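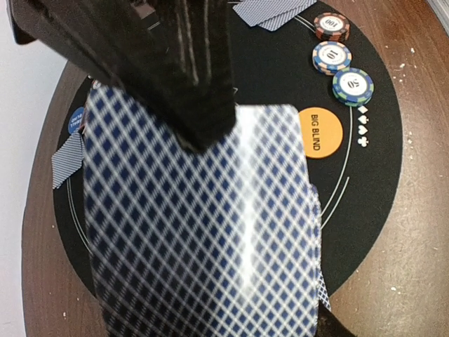

How often does a card-dealing arm need its fingers cleaned? Every 126 pickups, if you want the same result at the end of the night as at the beginning, and the manual's figure of 1,000 is a fantasy.

I've been arguing about that number with Joonas Väisänen since September. Joonas sold me the arm. He is a decent guy and answers his email, but he works from the Flivik manual, and the Flivik manual was written by someone whose test object was a dry plastic block. A playing card is thin and slick and it bends. It also carries whatever was on the last person's hands. Put one between two fingers a thousand times and tell me those fingers are still the same fingers.

So this is the long post about maintenance that a few of you asked for after the short, grumpy one. If you came for poker strategy, I don't have any.

The cell first. It's a Stadard arm on a fixed base beside a wooden table, with a Flivik two-finger gripper on the end and a small camera up at the wrist. The work surface is a round black poker mat with the blinds, the chips and the card spots all on it. The job is to pick up cards and put them down where they're supposed to go, face down, without bending them or dragging the neighbors along. I got into it because I wanted a hobby that would make me learn calibration properly. I've learned it, and I've learned to dislike it.

People assume the arm is the part that goes wrong. In my garage the arm has needed one cable re-seated and nothing else. The trouble is all in the last two inches.

Take the finger pads. They come with a soft gray facing that feels great out of the bag. After a few evenings it picks up a shine in the middle where the card edge rubs, and that shiny patch is where cards start to slide. You won't catch it by looking straight at the pad. Tilt it under a desk lamp and drag a clean card across it by hand. If it whispers, wipe it. If it still whispers after the wipe, flip the pad or throw it out. I use a lint-free cloth barely damp with isopropyl, one direction only, and then I go make coffee. Anything picked up while the pad is still damp comes up crooked or brings the card under it along for the ride.

Joonas says alcohol shortens the life of the pad. Probably so! A pad costs less than the decks I was creasing.

Now grip force, where I have my biggest complaint. Flivik's setup tool has a slider and a friendly green zone, and the green zone is for boxes. At the bottom of it my cards bowed along the long side. Bowed cards don't lie flat afterward, so the next pickup starts from a worse place, and you get a slow decline that looks for all the world like a software problem. I spent a whole weekend in the software. I rewrote the approach path twice. Then Mereana McPhee came by to borrow a torque driver, watched two pickups and asked why I was squeezing so hard. She was right, and I was fairly rude about it for an hour.

What I do now is go under the green zone until a card drops, then come back up one step at a time until it holds through a fast move and a hard stop. The fast move matters. A card that hangs there nicely while the arm stands still may twist the second the wrist swings, because a card is a little sail. I write the setting in pencil on a strip of tape on the base, with the deck it belongs to. A different deck has a different finish, so it gets its own strip.

Height is next, and it's the one people write to me about. The mat isn't hard. It gives a little when the fingers touch down, and it gives differently near the rim than it does in the middle. I taught my first touch-off point in the middle, like the manual says, and the fingers were digging in at the edge by the blind markers. I now touch off at five places and let the controller work out the plane. The procedure takes longer than I'd like. It also has to be repeated any time the mat gets shifted, including when I swear it hasn't been. I put small pieces of tape on the table at the mat's edge as witness marks, and they have made a liar of me more than once.

While you're down there, clean the table. Grit from the tabletop gets under the mat, and a speck the size of a poppy seed is plenty to throw off a touch-off. Lift the mat, wipe, put it back on the marks, touch off again. I don't care that it looked clean.

The camera. I was sold on the wrist camera as the cure for everything above, and I remain unconvinced. It's good for finding a card that is lying at an angle. It is not good for judging a card that's already in the fingers and moving, because at the speeds I run, the card smears into a blur and any measurement you take off it is a guess. A glossy back will also throw your ceiling light straight into the lens. I tried shorter exposure and got noise. I tried a diffuser over the lamp, and that did help, so I'll give it that much. My rule is that the camera gets a vote when the arm is stopped and no vote when it isn't.

The pattern on the card backs can cause grief too. A repeating diamond lattice looks the same if you slide it over by one diamond, and my matching code would now and then lock on one diamond off and report a wonderful score. If two cards overlap, it gets worse, with one pattern running on into the next. I match on the card's outer edge now and ignore the pattern completely. Altell sells a vision add-on that claims to handle overlaps. I ran the trial. It handled the overlaps in Altell's sample pictures.

Some numbers, since I complained about other people's. I logged 1,358 pickups between pad changes on the last set, cleaning on my schedule. Before that, on the manual's schedule, I had to bin the set at 498. That's one garage, one gripper and one brand of deck, so please don't put it on a slide. But it's a count, and I haven't been shown the count behind the 1,000. I did ask.

Where I come out on all this, as of Saturday, November 4, 2023, is that the automatic card table is a hand-maintained card table. My evening goes wipe, check the witness marks, touch off, one slow cycle with my thumb on the stop button, then one at full speed. If the full-speed one looks any different from the slow one, I go back to the pads before I open the laptop.

Mabaso has a replacement pad with a ribbed face that somebody in the comments swears by. I've ordered two. My guess is that ribs will leave lines on the cards — but I've been wrong about pads before, and I'll run them to failure either way and post the log. Mereana, I still need the torque driver back.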